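3. Study Site and Measurement of Bedroom Conditions

3.1 Building and rooms

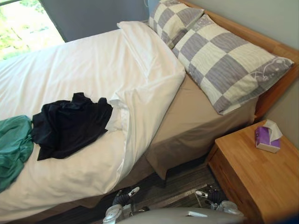 Figure 1. Bed with white duvet, headboard and nightstand; window and dark blue-gray curtain panel at upper left.

The measurements were made in Nitville, in a three-story residential building with solid masonry walls and a pitched roof. The building was chosen for two reasons. Its rooms are ventilated only by operable windows and by leakage, and its floor plan repeats from one story to the next, so that rooms on different levels can be compared without large corrections for shape. There is no central air handling. Heating is by hot-water radiators placed on the inner walls, an arrangement that is uncommon in newer construction and that matters for the interpretation of the temperature profiles in Section 4.

All rooms in the sample are used for sleeping by one or two adults. Each has a single exterior wall with one window. Floor area varies little between rooms, but ceiling height is lower on the top story, where the slope of the roof reduces the air volume. Volumes were computed from hand measurements of each room and corrected for wardrobes and other closed furniture. Beds were treated as occupying the full space below the mattress surface, except where the underside was open to the room on at least two sides.

The exterior walls carry no added insulation. Windows on the street side were replaced with double-glazed units some years before the study, while those on the garden side are original. This difference was not part of the initial design. It was retained as a grouping variable once the first leakage tests showed that it explained more of the variance than story or orientation.

3.2 Bedding and window coverings

Earlier work on overnight air quality has tended to treat the bed as a passive object. We took a different view, for the reason that bedding stores and releases a measurable amount of water vapor over a night, and the size of this buffer affects the humidity that a wall-mounted sensor records. A sleeping adult gives off moisture through the breath and the skin. Part of it goes directly into the room air. Part is held by the duvet, the sheets and the upper layers of the mattress, and is released after the occupant rises and the bed is opened.

Residents were asked to keep their usual bedding for the whole period and to note any change of duvet or mattress cover. They were also asked whether the bed was made directly after rising or left open, and at what time. Where the bed was left open, the humidity of the room air rose for a short period and then fell, usually within the first hour. Where the bed was made at once, the rise was smaller and the decline slower. The difference is modest in comparison with the effect of opening a window, but it is consistent enough to bias the estimated air change rate if left out of the model.

Window coverings were recorded in three classes: none or sheer, heavy curtain, and interior blind. A heavy curtain drawn over a slightly open window reduces the exchange between the room and the outside and creates a cool layer between the fabric and the glass. The depth of this layer depends on how far the curtain hangs below the sill and on whether it touches the floor. We did not attempt to resolve the flow behind the curtain. Instead, curtain position was entered as a two-level factor, open or drawn, taken from the resident log.

3.3 Instruments

Carbon dioxide, air temperature and relative humidity were logged with Perel sensors mounted on brackets at the height of the pillow and at a second position on the opposite wall. The lower position was selected after trials with several heights, in which a sensor placed close to the floor responded too slowly to the arrival of an occupant. No sensor was placed within the direct path of exhaled air. In rooms with two occupants this condition was hard to meet, and the bracket was moved to the foot wall.

Window state was recorded by magnetic contacts that register open or closed. They do not report the width of the opening. In rooms with tilt-and-turn windows a second contact was added to separate the tilted state from the fully open state. Outdoor conditions were taken from a mast on the roof, with the temperature probe shielded from the sun and mounted clear of the chimney.

The sampling interval was two minutes. Sensors were checked side by side before installation and again after removal, in a closed chamber supplied with a reference gas at 500 and 2000 ppm. Units whose reading drifted beyond the stated tolerance between the two checks were excluded from the analysis. Linear drift between the checks was assumed for all other units. This assumption cannot be verified from the data, but the corrections were small and their removal does not change the order of the groups.

Radiator surface temperature was logged in the heated rooms. Floor temperature was not measured. Most of the rooms are carpeted, and a surface probe placed on carpet pile gives a value that depends strongly on the pressure with which it is held.

3.4 Data collection and screening

Logging began in October and continued through the heating season. After screening, 508 room-nights remained for analysis. A room-night was defined as the period from 10:00 p.m. to 7:00 a.m. and was accepted if all of the following were satisfied: both sensors reported without a gap longer than ten minutes, the window contacts reported a valid state throughout, and the resident log gave the number of occupants. Nights with visitors, illness or an absence during the period were dropped.

A further 51 nights were set aside because the log and the sensor record disagreed. In most of these the log stated that the window was closed while the contact showed it open for part of the night. It is likely that residents filled in the form in the morning and recorded the state at the time of rising. We did not correct the entries. The nights were used only in the sensitivity test reported in Section 5.

Interior doors presented a larger problem. The position of the bedroom door has a strong effect on the effective volume into which carbon dioxide is diluted, and a door that is ajar cannot be assigned to either the open or the closed class with confidence. Contacts were therefore fitted to the doors as well, with the threshold set so that any gap wide enough to admit a hand counted as open. Door state changed at least once during a considerable share of the nights, generally in the early morning hours. Such nights were split at the time of the change and the two parts were fitted separately, provided that each was longer than two hours.

3.5 Estimation of air change rate

The air change rate was estimated from the carbon dioxide record by the transient mass balance for a single well-mixed zone. The balance equates the change in room concentration to the sum of the occupant source and the net exchange with outdoor air. Source strength was set from body mass and age as reported by the residents, with a fixed reduction for sleep. The outdoor concentration was taken from the roof mast at the same time step.

The well-mixed assumption is a known weakness in bedrooms. Air movement is slow at night, the source is fixed in place, and a cold window produces a downward current that may or may not reach the bed — depending on the distance between them and on the furniture in the way. The two sensor positions allow a partial check. Where the readings differed by more than a tenth of the mean for longer than thirty minutes, the interval was flagged. Flagged intervals were most frequent in rooms with the original garden-side windows and with the curtain drawn.

For comparison, the same records were processed with the two-zone procedure implemented in the Prumach package, which separates a breathing zone from the remainder of the room. The additional exchange parameter was poorly constrained on nights with stable conditions, and the fitted values often rested on the upper bound. On nights with a clear change in window state the two procedures agreed closely. We report single-zone values in the main tables and two-zone values in the appendix.

Moisture was handled by a separate balance that includes one storage term for the walls and one for the bedding. The wall term follows the effective penetration depth approach. The bedding term is first order, with a capacity fitted by duvet type and a time constant common to all rooms. Somogyi, a smaller test site with two unoccupied rooms, was used to determine the time constant under controlled conditions. A heated and humidified dummy was placed under the duvet for eight hours and then removed, and the room humidity was followed until it returned to its starting value. The resulting constant was longer for feather fillings than for synthetic ones, but the spread within each group was large, and a single value was retained.

3.6 Limitations of the field data

The sample is drawn from one building, and the residents were aware that window use was being recorded. Some change in behavior is to be expected in the first weeks. A comparison of the opening hours in the first and the last third of the period showed slightly longer openings at the start, even after adjustment for outdoor temperature. No nights were removed on this basis.

Noise from the street was not measured. Several residents on the street side wrote in the remarks column that they closed the window on account of traffic, and the lower opening hours found there cannot be attributed to the glazing alone. The regression in Section 4 includes the side of the building as a factor and makes no attempt to separate the two effects.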